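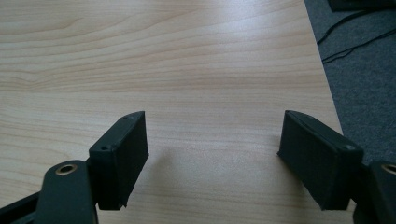
Notebook, April. Hide glue trials, second batch.

Started at 7:40. The granules had been soaking overnight in cold water, one part glue to two parts water by weight, and had swelled into a firm jelly with no hard centers. Last batch I only gave them two hours and there were still gritty bits when I brushed it out. Overnight from now on.

Warmed the jar in the Dreketti pot with the lid on and brought it up slowly to 58 C, checked with the probe thermometer and not the dial on the pot, which reads high. A thin skin formed after half an hour. Pulled it off with a stick and added a spoon of hot water. The glue should run off the brush in a steady string and break into drops near the end. Mine was too thick at first and right after the second spoon.

Test pieces are maple to maple and maple to spruce, offcuts from the Broltar order. Edges planed, no sanding. Warmed half of them with the heat gun before gluing and left the other half at room temperature. Cut 11 pairs in all and threw one out for a knot on the joint line.

Rubbed joints, no clamps. The warmed pairs grabbed after six or seven strokes and I could not shift them by hand after that. The cold ones gelled before I had them lined up, and two had to be pulled apart, scraped and done again. Room was cooler than I like, with the side door open all morning for the lumber delivery.

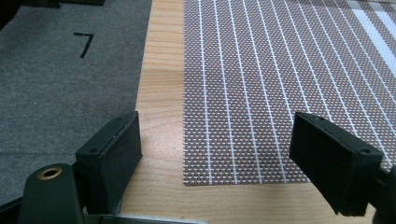 Can the leftover glue be heated again tomorrow?
It can, if it goes into the fridge tonight with a lid on and gets warmed slowly, but it loses some strength each time, so I stop at two reheats and throw out anything that smells sour or has mold on it.

Broke one spare pair from the first batch to see how it went. The maple tore out along most of the joint, with a bare shiny patch at one end where the glue had been starved. Same end as last time - I think I lean on the plane there and leave it a hair low. Check with the straightedge before the next lot.

Dinumero jar is nearly finished. Need to reorder, and ask whether they still carry the lower strength grade for veneer work. The Lim brush is shedding and I picked three bristles out of the pot. Use the old round one until there's a new one.

Remaining pairs are on the rack by the window with pencil marks, W for warmed and C for cold. Please leave them where they are until they have had two full days. Then break them all in the vise and write the results on the next page.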